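The Kitchen on Setska Street

The ad had said "kitchen, complete, good condition," and Adjoa Zakaria had driven 60 miles before it occurred to her to wonder what sort of person sells a kitchen without giving its measurements.
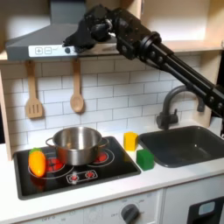

She had a long history with good condition. Good condition had been a stroller with three wheels that agreed with each other and one that didn't. Good condition had been the house itself, according to the man who sold it to her, who was standing in front of the damp patch at the time.

So she took her reading glasses out before she rang the bell.

The man who answered was younger than his emails. He had signed them G. Bhatia, with a full paragraph of courtesy above the name, and she had pictured a retired dentist. Gaurav Bhatia was wearing socks that didn't match and holding a piece of toast.

"You're here for the kitchen," he said.

"I'm here to look at it."

"Sure. Right. Look all you want."

It stood against the wall of a back room. It came up to her ribs. She had known it was a toy, she wasn't a fool, but the email had used the word "cooktop" four times and somewhere past the Stevdale exit she had started to picture something bigger.

"It's got a hood," said Gaurav.

"I see the hood."

"Most of them don't. You get a stove and a sink and that's your lot. My sister looked for months."

Adjoa bent down. The hood was gray and slanted, and it had a white strip along the front edge with a plus button and a minus button, side by side. She pressed the plus. She waited. She pressed the minus.

"What do they do?"

"Plus is more," said Gaurav. "Minus is less."

"More what?"

He chewed his toast. "I think that's up to the cook."

She wrote "hood??" on the back of the envelope she had brought for the purpose. The envelope also had $130 in it, in tens, and she had no intention of letting him see all of them.

Behind the cooktop the wall was done in little white tiles, laid the way a bricklayer would do it, each row shifted over from the last. She ran a thumbnail along a gray line of grout. Whoever had designed the thing had taken more trouble over it than the builder had taken over her own kitchen, where the tiles went up in crooked stacks and one of them, by the window, was being held on by a strip of tape. She didn't care for that. In her experience, when a thing looked better than it needed to, you were being kept from looking at something else.

She looked at something else. She looked at the side panel, the screws, the feet. She opened what opened. She gave the whole business a shove with her hip and it stayed where it was.

"Lærke used to climb on it," he said. "It held."

"Who's Lærke?"

"Lærke Eyvindsson, next door. She was over here more than my niece was. She had a restaurant."

"A restaurant."

"She did soup. You'd sit on the floor there and she'd bring you soup, and then she'd come back and tell you that you owed her 1284."

"1284 what?"

"She never said. It was always the same, though. I asked for a smaller bowl once and it was still 1284." He seemed a little sore about it. "I never did see a menu."

Adjoa found that she was squatting, which her knees would bring up with her later. From down there the black cooktop was about where a stove ought to be, and the burner rings had red coils printed inside them, good and red. A wooden spatula and a wooden spoon hung from hooks under the hood. The spatula had three slots in it. She took down the spoon and looked into the bowl of it the way you look at a spoon in a diner.

"Those come with it?"

"Everything comes with it."

"What doesn't?"

"Sorry?"

"When a person says everything comes with it, there's generally something that doesn't."

Gaurav thought about this honestly, she could see him doing it. "The soup," he said at last.

She hung the spoon back on its hook and made him wait while she stood up.

The kitchen was for her grandson, Etornam, who was turning four in May and who had lately been cooking on the lid of the washing machine. His father had told her not to bother. Etornam Kyei, he said, had never stuck with anything longer than a banana. Her brother, Abdul-Rahman Addo, had gone further and said that in his day a child had a pot and a stick, and she had been obliged to remind him that in his day he'd had a train set that took up the hall, and that she had not been allowed to touch it.

"What do you want for it?" she said.

"The ad says 130."

"I know what the ad says."

"I was kind of hoping for what the ad says."

She looked at the hood again. "The buttons don't do anything."

"They're not supposed to."

"That's your position."

"It's a toy kitchen, ma'am."

"You wrote complete. A person reads complete, and there are buttons, and she has expectations." She folded her arms. "One hundred."

"One-twenty, and I'll carry it to the car."

"You'd have to carry it to the car anyway. You'd let a woman my age carry a kitchen?"

He put down the last of the toast, on the white counter, next to the burners. She saw him see her notice. He picked it up again.

"One-ten," said Gaurav.

She counted eleven tens out of the envelope with her back turned. It took both of them and a good deal of talk to get it through the door, him going backward and her telling him about the step after he had found it. The spoon fell off its hook on the path. A girl of about 7 was sitting on the next wall with her shoes off, and she got down and picked it up and held it for a moment before handing it over.

"Is that going?" the girl said.

"It's going to my grandson."

"Does he do soup?"

"He hasn't said."

The girl looked at the kitchen, lying on its back across the folded seats with the hood pointing at the trunk lid. She reached in and pressed the plus button, twice.

"It's on low," she told Adjoa. "You'll want to watch it on the hills."

Adjoa told her that was nonsense. She got in, moved the mirror, moved it back, and pulled out past the Ofori bakery at a speed that made the van behind her honk. There was a long hill before the highway. She took it in second gear, listening.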